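From: Nerys Morgan
To: Plotville residents list
Subject: Re: [plotville] Limescale, and is a softener worth it?

On Monday someone on Ellis Close wrote:

> We moved in over the winter from a soft water area and I can't
> believe what is happening to everything. White bits in the tea, the
> shower head spraying sideways, glasses coming out of the dishwasher
> cloudy. A man came round from Stodari and quoted us just over 2000
> for a softener, fitted. Is this normal for Pultilent? Has anyone had
> one put in, and would you do it again? Also what do people use on
> taps, as the spray we bought has done nothing.

Yes, it's normal. The water is hard all over this side of Pultilent and it is a bit worse up at your end. It isn't bad for you. The water company will give you the hardness figure if you put your postcode into their website, and you need that number anyway for setting the dishwasher.

Start with the dishwasher. The cloudy glasses are very likely the salt setting. Ours was left on the factory setting by the people before us and I didn't find out for two years. The setting is in the back of the manual, usually a matter of holding down two buttons while you turn it on. Use proper dishwasher salt, even if your tablets say they have salt in them. If the glasses still look cloudy after a soak in vinegar then they are etched and will stay like that.

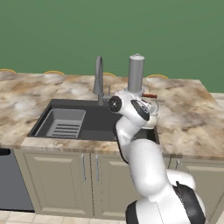
On the softener, we had one put in 14 years ago, and yes, I would do it again, but I would not pay 2000 for it. Get at least two more quotes. Ask each of them what the unit costs on its own and what the plumbing costs, as separate figures. Some of the houses on the Close have the stopcock in the garage and some have it under the stairs, and that makes a big difference to the labour. Ours came in well under the first quote once we had a local plumber fit a unit we had bought ourselves.

Things to ask before you sign:

Is the kitchen cold tap left on hard water? It should be, for drinking and for making up baby milk.
Where does the drain go? It needs somewhere to empty when it regenerates.
Block salt or tablets? Blocks are easier to lift. I get through one pack every five weeks or so with three of us in the house.
Who services it, and what happens to the warranty if somebody else does?

If you have a combi boiler, check the boiler manual too. Some makers are fussy about softened water in the heating circuit.
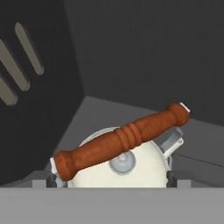 For descaling, citric acid is cheaper than anything in a bottle and doesn't smell. I buy it loose and use two tablespoons to a litre of warm water. Leave it for half an hour, pour it out and rinse twice. Take some care with the type of kettle that has a turned wooden handle going right across the top of the lid, like the cream one with the orange-brown handle. You want to pour the mixture in slowly and wipe off any drips, and I wouldn't leave the whole thing sitting in a bowl of it. An old plastic jug kettle you can treat as roughly as you like.

Taps are harder. The spray you bought has probably run straight off. Soak kitchen roll in the citric acid, wrap it round the spout, put a freezer bag over it with an elastic band and leave it for an hour. Don't do this on gold or brushed finishes – I took the colour off the bathroom tap at my mother's. The shower head can go in a bucket overnight if it's chrome or plastic.
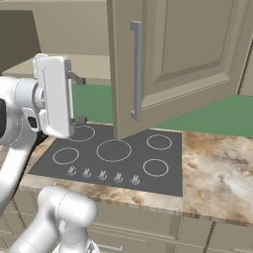
Don't let it anywhere near marble, limestone or terrazzo. Acid leaves dull patches and they have to be polished out by somebody who knows how. If you aren't sure what a surface is made of, use washing-up liquid and a cloth, and dry it afterwards. Drying is most of the job with hard water in any case. A squeegee in the shower saves more work than any product I've bought.

I still have the handbook for our softener and a spare bypass valve that was never used. You are welcome to borrow the one and keep the other. We're in most evenings after six.

Nerys Morgan

PS – if anyone else wants citric acid, I'm putting in an order at the end of July and it is cheaper by the sack. Reply to me and not to the whole list, please.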